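11 August 2019

Up before seven. Coffee, then bread from yesterday, toasted because it had gone hard. Paid the electric bill, 154, and put the receipt in the drawer with the others.

Spent most of the morning on place settings. Caroline Rugemalira is coming to dinner with her sister on the 20th and I want to stop eating off whatever is on top of the stack. The checked placemat is the one I keep going back to, blue and tan and off-white, with the blue bands along the long edges. The plate with the orange rim goes on it well enough. I had thought the dark flower pattern in the middle would fight with the checks, but the white center keeps them apart. The small cup goes at the upper right corner and the fork to the right, off the cloth.
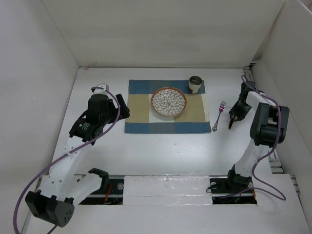 Stella thinks the pink fork is a mistake. She would use plain ones all the way through. I like the pink. We left it there and talked about her mother's knee, which is no better, and whether she will go back to Adusville before winter. She has been looking at fares. The cheapest was 300 one way and it leaves at an hour I would not get up for.

Ivan Shevchuk called at eleven about the shelf brackets. He can have them by the end of the month. I told him that was fine, though I had hoped for sooner.

Then the folding. In April I put all the cloths away rolled, on Saimi's advice, and every one of them came out wanting to curl up at the ends. Flat is better. Fold once, get the edge straight, press along it with the side of the hand. On the striped side of things it helps to have a band of solid color to follow — if the blue runs even down the fold then the rest is even too. 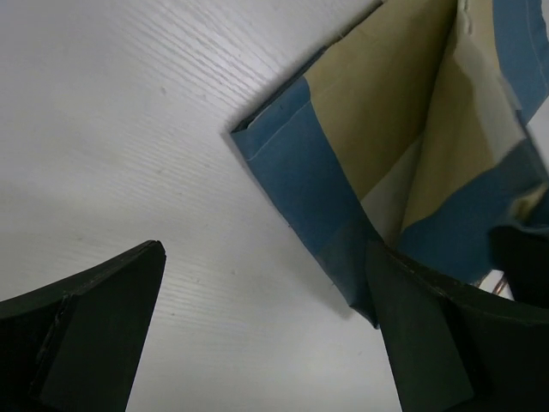
I still need napkins. The shop had some in a tan that might match, but I did not have a placemat with me to hold against them and I don't trust my memory for color. Next time I will take one along in my bag. Also need: dish soap, matches, a new sponge, something for the drawer that sticks.

Lunch was soup. Read for an hour after and fell asleep over it. Rain around four, not much. Wrote back to Caroline to say seven o'clock and that she should not bring dessert — she will anyway. Called Stella again in the evening to ask for the lentil recipe and forgot to write down how much cumin.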